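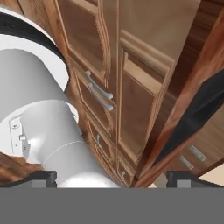

I have been a dishwasher skeptic my whole life, so it feels strange to be writing in this newsletter that I've changed my mind. Blame my brother-in-law, Dimas Chong. He stayed with us for two weeks in December and by the second night he was pulling my plates out and putting them back in his way. I was annoyed. Then I opened the door the next morning and had to admit that the oatmeal bowls were clean, all of them, even the one my son had left on the windowsill since breakfast the day before.

So what was I doing wrong? Mostly rinsing. I rinsed everything until it was close to spotless and then ran the machine anyway, like some kind of ceremony. Dimas scrapes. He uses the edge of a rubber spatula, gives it one swipe over the trash and in it goes. I stuck to that for a month and the only thing that has come out dirty is a cheese grater, and I don't think I've ever gotten that grater clean by hand either.

The other thing was the filter. I knew there was one, in the way you know there's a spare tire somewhere in the trunk. Ours twists out from the floor of the tub, and I will spare you what was in it (okay, a twist tie and most of a label from a jar of Oei plum jam). Ten minutes in hot water with an old toothbrush and it was fine. I do it on the first of the month now, when I pay the water bill, so I have a fighting chance of remembering.

I also quit cramming. I used to wedge soup bowls in so tight they were practically stacked, and then complain about the grit. Fewer bowls, tilted toward the middle, big pans at the sides. If that means the stockpot waits for the next load, it waits. My husband still sneaks wooden spoons in there and we are still talking about it. 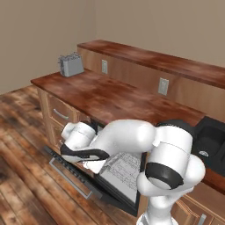 Your letters

Thank you for all the notes about last issue's bread piece! I got 53 of them, which is a lot for a newsletter I write at my kitchen table at 5 in the morning. Several of you wanted to know if the Tirnitari loaf works with whole wheat flour. It does, but give it a longer second rise and a splash more water. And to the reader in Nornent who bakes hers in a coffee can - please send me the recipe, I'm dying to try it.

Next time I'm cleaning out the spice drawer, where I have already found seven jars of paprika. If you have a good use for paprika, write to me before I start.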